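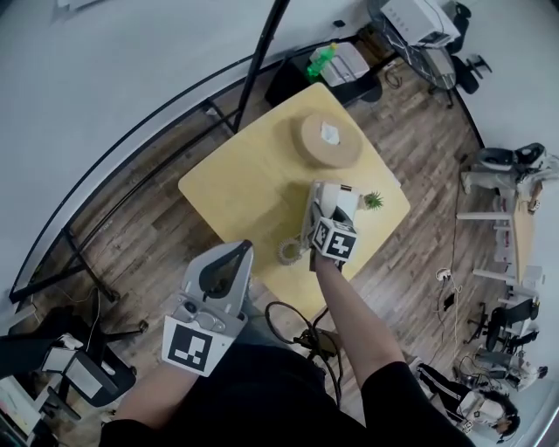
Participants wanted: arranging small things on a small table

Reference: Kasport 1621
Closing date for replies: Oct 3, 2023
Contact: Bukola Isah, Participation Office

Kasport is looking for adults to take part in a study of how people lay out, move and clear away ordinary objects on a small table. The work is light and mostly done standing up. You do not need any experience, and you do not need to be a tidy person. We would like some people who are and some who are not.

The study is run by Agnes Lundgren and Adebayo Omoregie for the homeware firm Hander, which makes side tables, storage boxes and plant pots. Hander will use the results when it decides on the sizes of its next range of tabletops and boxes. It will not receive your name or any recording in which you can be identified.

What the study is about

Most people have a small table somewhere at home that collects things. It may have a plant on it, a box with odds and ends inside, some keys, a mug, post that has not been opened. When another object arrives, something has to shift to make room for it. We want to know what people move first, where they like a plant to stand in relation to a box, how close to an edge they are content to leave something, and at what point they decide a table is full.

The main table is square, in light wood with a pale yellow top. The objects are the sort you would find in a hallway or sitting room. They include a small potted plant with spiky green leaves and a round beige box with a lid. Other objects are brought out in later sessions and we would prefer not to list them all, as we are interested in what people do with a thing the first time they see it.

What you will be asked to do

There are four sessions, each lasting 90 minutes including a break. In each one you will stand at the table and work through a set of short tasks. A member of the team reads out the task and you carry it out at your own speed. Typical tasks are:

Put the plant where you would want it if this were your own table.

Make room for a dinner plate without taking anything off the table.

Clear one half of the table and leave the other half as it is.

Set the table out so that the box can be opened with one hand.

Take everything off, put it on the shelf, then put it back the way you remember it.

There are no right answers. You will not be marked or compared with the other people taking part, and we will not tell you afterwards that you did well or badly. If you do not want to do a task, say "pass" and we go on to the next.

Between tasks you will sometimes be asked a question or two about why you put something in a particular place. "I don't know" is a perfectly good reply and we get it a lot.

The third session is a little different from the rest. You will be asked to bring up to six small objects of your own from home and to lay them out alongside ours. Please do not bring anything valuable, breakable or alive. Candles may be brought but will not be lit.

Who can take part

You can apply if you are 18 or over, can stand for twenty minutes at a time with a chair available in between, and can lift a small plant pot with either hand. You should be able to follow spoken instructions in English. If you use a hearing aid or would rather have the tasks written down, we can do that, and you need only mention it when you reply.

Left-handed people are especially welcome. In the last study we had far too few, and several of our questions are about which side of the table things end up on.

We cannot take people who work for Hander or for any other maker or seller of furniture, or who live in the same household as someone who does. We also cannot take people who took part in the shelf study last December. You may apply with a friend or partner, but you will be given separate session times and we ask that you do not discuss the tasks with each other until both of you have finished.

Where it happens

Sessions are held in room 157 of the Garba building, on the ground floor. The entrance is at the side, past the cycle racks, and the door is level with the pavement. There is a lift for the upper floors but you will not need it. Toilets, including an accessible one, are directly across the corridor.

The room is shared and other people will often be at work in it during your session. They have been asked to keep their voices down. If you would find this difficult, ask for one of the early slots, which are quieter.

There is no parking at the building apart from one bay for blue badge holders, which must be booked with us beforehand. The bus stops at the end of the road and the walk from there takes five minutes.

What to wear and bring

Wear flat shoes and something comfortable with sleeves that stay put. Long loose cuffs catch on the plant. Please take off rings with raised stones, and leave large bags and coats on the hooks by the door. Bring reading glasses if you use them for close work. Water, tea and coffee are provided, but drinks are kept away from the table.

If you have an allergy to house plants, potting compost or latex, tell us before your first visit.

Payment

You will receive £25 for each session you attend, paid by bank transfer within ten working days. There is a further £20 for people who complete all of the sessions. Fares on local buses and trains are refunded if you keep the ticket or a screenshot of it. We do not refund taxis unless this was agreed beforehand.

If you come to a session and we have to cancel it, you will be paid for it in full. If you are more than fifteen minutes late we may have to rearrange, and in that case we pay the fare but not the session fee.

Recording and personal details

Sessions are recorded so that the team can go back over the order in which things were moved. Recordings are kept on Kasport's own storage, are seen only by the project team, and are deleted two years after the study ends. Your name and bank details are kept apart from them, in the Participation Office, and are used only for arranging visits and paying you.

You will be given an information sheet and a consent form at the first session and will have time to read both. Signing the form does not commit you to anything. You can stop at any point, in the middle of a task if you like, and you will be paid for that session. If you would like your recordings deleted early, write to us up to 30 days after your last visit.

How to apply

Write to Bukola Isah at the Participation Office, by email or by post, with the following:

Your name and a telephone number.

Your age group (18 to 34, 35 to 54, 55 to 69, 70 or over).

Whether you are left-handed, right-handed or use both.

The times of day you can normally manage. We run mornings, afternoons and a small number of early evenings.

A sentence or two on a small table in your home and what is on it at the moment. Please do not clear it first.

Quote reference 1621 in the subject line or at the top of your letter. The application does not need to be long. We had roughly 1160 replies to the shelf study and read all of them, so short ones are appreciated.

We will reply to everyone within three weeks of the closing date. If we have more suitable people than places, we will choose so as to get a spread of ages and a fair share of left-handers, and then draw names. People who are not drawn will go on a reserve list unless they ask us not to keep their details.

Questions

For questions about the tasks or the objects, ask for Agnes Lundgren. For access, travel and session times, ask for Asabe Haruna, who looks after the room bookings. Payment queries go to Bukola Isah.

If you have a complaint about the study and do not wish to raise it with the team, you can write to Ingeborg Auer, Head of Research Practice, at the same address. She is not involved in this project.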